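Visit to the Jalell Shared Workshop, Nenham
Report to members by Mebrat Jemal

In May a party of members visited the Jalell workshop in Nenham, at the invitation of its coordinator, Huia Donnelly. The purpose of the visit was to see the laundry arm that a group of Jalell members has been building, and to learn how a shared workshop manages a project that occupies floor space for many months. The party was received at 2 in the afternoon and remained until early evening.

The workshop occupies the ground floor of a former printing works. Members pay a monthly fee and have access to a wood room, a metal room, an electronics bench and a general area in which longer projects may be left standing. Floor space in the general area is rented by the square yard, and each project is reviewed every three months. A project that has not moved forward in that time is asked to pack up. Ms. Donnelly explained that the rule had caused some bad feeling when it was introduced and that it is now accepted by most members.

The laundry arm is known in the workshop as Plonier, a name given to it by one of the first builders. The aim is modest. The arm should open the door of an ordinary front-loading washing machine, take out whatever is in the drum and place it in a basket. Folding is outside the scope of the project, and so is carrying the basket anywhere. The group considered both in its first season and set them aside when it became clear how much work the drum alone would require.

The build log, which the party was permitted to read, stood at 3393 entries on the day of the visit. Every attempt at a grasp is entered, along with every change to the hardware, however small. Several members of the party remarked on the quality of the log. It is kept in plain language, and an entry from the first month can be understood by a reader who has never seen the machine.

Ms. Donnelly then described the gripper. The group began with a bought gripper with short rubber pads, and it performed well on blocks and cups. Fabric was another matter. The pads pushed a cloth along the drum wall without closing on it. The present gripper has two long, flat fingers, and a small camera is carried at the wrist so that the software has a view between them. The fingers are in their fifth version, and the earlier four are kept in a drawer with labels stating what was wrong with each.

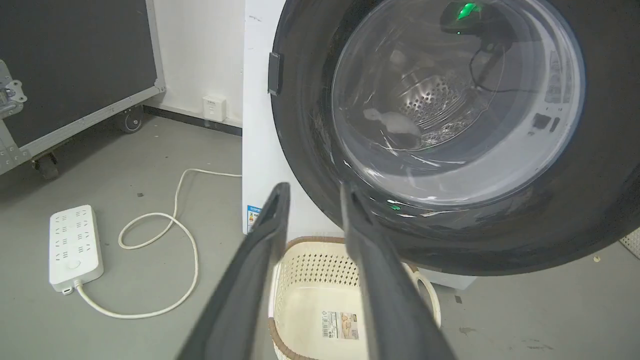
The greatest part of the discussion concerned the door. A washing machine door is a heavy item on a single hinge, and an arm that pulls it in a straight line will strain either the hinge or itself. The group spent the winter teaching the arm to follow the arc of the door. The current procedure is to pull a short distance, measure the resistance, correct the path and pull again. It is slow. Ms. Donnelly gave the time for a complete door opening as 20 seconds and said that the group has no plans to shorten it until the arm can do it every time.

The glass has been a second source of trouble. The software at first treated reflections in the door as objects and attempted to avoid them. The group tried covering the glass with paper, and this worked, but the builders felt that a household could not be asked to do the same. They have since returned to uncovered glass and have changed the way the camera readings are compared from one moment to the next. A member of our party asked whether a depth sensor would settle the question. The reply was that clear curved glass is difficult for most of the low-cost sensors the group has tried, and that one had been returned to the supplier for that reason.

Small pieces are harder than large ones. A bath towel offers many places to take hold, while a single sock or washcloth may lie flat against the lower part of the drum, where the fingers must enter at a steep angle. The group now practices almost entirely with small pieces, on the view that the larger ones will follow.

The party was also given an account of costs. Spending to date is 2000 dollars, paid in equal shares by the builders, and this does not include the washing machine, which was donated. The largest single item was the set of motors. The controller board was designed by a member and made up at the Seixas bench, the electronics corner of the workshop, named after the street on which the building stands.

On safety, the rules are short and are posted at the entrance to the general area. The arm may be powered only when two members are present. The person at the keyboard may not also be the person near the arm. The washing machine is not connected to water during trials. Our own workshop has no written rule of this kind, and the party agreed that the matter should be raised at the next general meeting.

Before leaving, the party was shown the wood room and the tool library, on which a separate note will be circulated. Ms. Donnelly has offered to receive a second group in the fall. Members who wish to take part should give their names to the office. Places are limited to 5, and preference will be given to those who were unable to attend on this occasion.

The party wishes to record its thanks to Ms. Donnelly and to the builders for their time, and for the use of the build log, a copy of which is now held in our reading room.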